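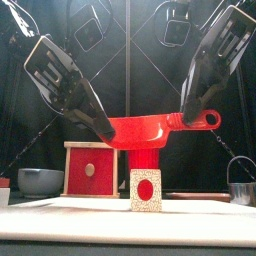

On 31 August 2012, Kamlesh Chaudhary wrote:

> I still think we're being too kind to the company stores. If a man is
> paid in paper that only spends at one counter, and the fellow who owns
> the counter also owns the mine and the house, then I don't see what
> there is to debate. My kids read the chapter and every one of them
> said "so it's a trap." I said yes, pretty much. Has anybody got a
> source that really argues the other side, and isn't just the owners
> patting themselves on the back? I'd like to give them both before
> the unit test in September.
>
> Also, does anyone know if scrip could be turned into regular money
> before payday? The textbook skips right over it.

Hi Kamlesh, and hi everybody,

I've been meaning to write about this since you first brought it up, and then I got buried in the Trudetti ledgers and forgot to eat lunch, never mind answer email. So this is going to be long. Sorry!

Second question first. It depended on the place, and in a lot of places the answer was yes, but you lost something doing it. Scrip was mostly an advance on wages you'd already earned. If you could hold out until payday you got whatever was left over in real money, and if you couldn't, you drew scrip against it. People who needed cash in a hurry would sell their scrip to a neighbor or a saloon keeper for less than it said on the front. The Trudetti books are good on this (Trudetti ran the coal tipple and the store at Ustumberg, for those who weren't on the list last year). There's a clerk's note stuck in the back of one volume grumbling that a boarding house up the hill is buying the stuff cheap and then spending it at the store at full value. He wants it stopped. I couldn't find that anybody ever stopped it.

Now the bigger question. I don't disagree with your kids. But I think "trap" does some of the work for them, and it might be more fun to let them fight over it a little.

What the store did for a family depended a whole lot on how far away the next store was. In the early years at Ustumberg there was no road worth the name, and the only way in was the same rail spur that took the coal out. If the company hadn't opened a store I don't know who would have. Then a second store opened, a little private one run by the Neltodov family, and you can watch the Trudetti prices move. Flour comes down. Lamp oil comes down. Boots don't, for whatever reason, and I've spent way too many evenings on the boots. So there's something for your kids to chew on: prices at the company counter were high when it was the only counter and got better when it wasn't.

The other thing I'd show them is one account all the way through. I like account 1061, which is a single man, a loader. He draws scrip nearly every day. Some months he comes to payday with 2 dollars coming to him and some months with nothing at all, just a line ruled across the page. Never in debt, though, at least not on paper. I used to tell my classes everybody in these towns was in debt to the store, because that's what the song says, and then I read the pages and had to eat my words. Some were. Plenty weren't. What they mostly were was broke, with no cash in hand, which made it awfully hard to pick up and leave. Maybe that's the trap your kids are talking about and they're right after all.

As for a source that argues the other side, you'll want to look at the economic historians who compared prices across a bunch of coal towns. Some of them say the stores charged a bit more but not wildly more, and that miners moved around a lot more than we picture. I wouldn't hand tenth graders the whole article (there are tables), but a page or two of the conclusion would be OK. Then put it next to some testimony from miners, who were not impressed by averages. State labor bureau reports from the 1880s and 90s are full of it, and they're free to copy. The miners complain about the store, but they complain just as loudly about the scales and the rent. I'd keep those in! It helps the kids see that the store was one piece of it.

Azlan Sitompul has the Tang transcriptions, by the way. That's the box of letters from the store manager's family, and he typed up the whole thing, 30 letters, over one winter. I asked him for the one where the manager's wife tells her sister that the women won't look at her in church. It's short and it reads aloud beautifully. Azlan, if you're reading this, could you put it in the files section again? The old link is dead and I only have my marked-up printout.

Last thing. When I taught this I gave each group a pretend pay slip and 6 shopping lists, one for each week up to Christmas, and let them figure out what to put back on the shelf. Somebody always tried to sell their scrip to the next table by week three, without me ever mentioning it. I have the handouts in a folder somewhere and can scan them if you want. The prices are from the ledger except for the coffee, where I had to guess because the clerk spilled something on that column.

Oh, and does anyone have thoughts on the boots?

Marlene

Recent messages in this list
- Re: Company scrip, was it really a trap?
- Tang letters, link broken again
- Looking for a map of the Ustumberg spur
- Child labor laws by state, a chart that prints on one page
- Re: Re: What do you cut when you run out of weeks?
- Neltodov store, date of closing?

Contact the list owner | Unsubscribe | Back to top
Copyright belongs to the author of each message.

We use cookies to remember your archive settings. By continuing to browse you agree to this.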